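Chapter 4
The Set Table: What Trays and Flowers Are Supposed to Do

Learning aims
After reading this chapter you should be able to:
explain what a tray does on a table that is already flat;
tell a claim about table setting from evidence for it;
write a short record of an arrangement that another student could rebuild.

Most manuals of hospitality open their section on table setting with a promise. Put two cups on a tray, stand some flowers near it, and the guest will feel expected. The promise may be true. It is repeated so often, in such similar words, that students tend to take it as a finding, and very few stop to ask who found it.

Zamfira Mihăilă asked. Her Brasden survey put 300 people in front of set and unset tables and had them say which one they would sit down at. The set table won, though by less than the manuals would lead you to expect, and 80 of those asked said they had no preference at all. When the flowers were taken away and the tray was left, the gap got smaller again. When the tray was taken away and the flowers were left, it hardly moved. We will come back to these results in Section 4.3, where we also look at how the tables were lit, a point on which the survey is weak.

For now, consider a plain case: two cups, one tray, one vase, and a good deal of bare table.

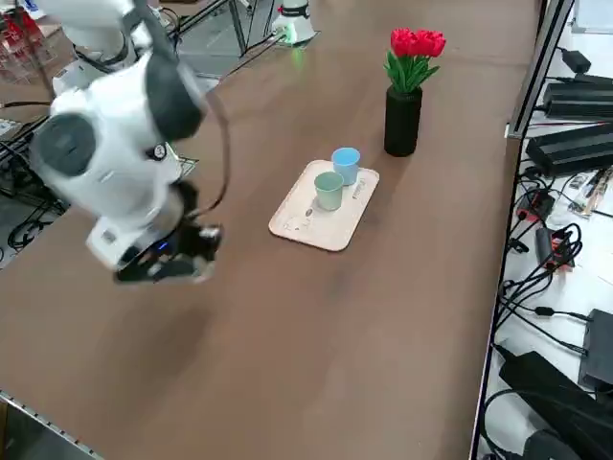

Figure 4.1 Two cups on a tray, with red tulips in a tall black vase behind.

The usual account says the tray "gathers" the cups. Perhaps it does. It is hard to see what else two cups standing that close together would need in order to look like a pair. The stronger case for a tray is a dull one: both cups can be carried in one trip, and a spill has a rim to meet. Neither benefit depends on how the table looks, and a writer who praises the tray for its looks should be asked to keep the two arguments apart.

Flowers are a harder matter. A tall vase draws the eye, and red blooms against brown will do so from across a room. Whether that helps the cups is another question. Ghanem holds that height "lends importance" to whatever stands beside it. One could just as easily say that it takes importance away, and Ghanem offers no test that would decide between the two.
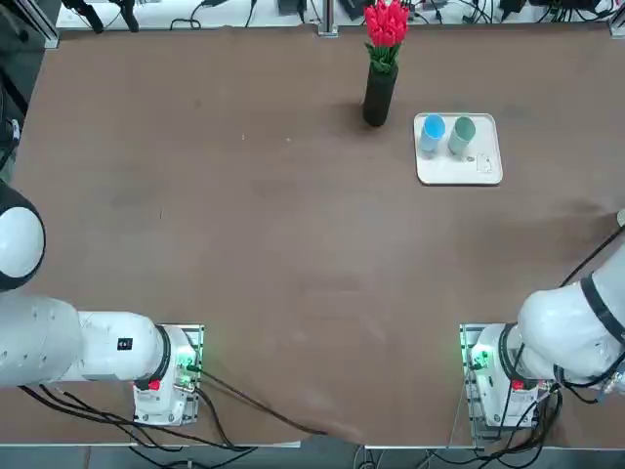

Figure 4.2 The arrangement from another side. The light blue cup is on the left and the sage green cup on the right.

Compare the two figures before reading on. Advice about placing things "behind" or "beside" a centerpiece assumes a fixed viewer, and a table with 11 guests around it has no such person. The Bikdale guide tells its readers to arrange for the host's chair. It does not say why the host, who has already seen the table, should get the best view.

Color gets the same loose treatment. Light blue and sage green are often called restful. Try asking 13 classmates to name a restful color on a Monday morning and write down what you get.

Before you go on
Set two cups and a tray on any table at home. Write a record of where each thing stands, using no word of praise. Give the record to a partner and have them rebuild the arrangement without your help. Keep both versions; you will need them in Section 4.2, where we take up the Ilo method of recording distances.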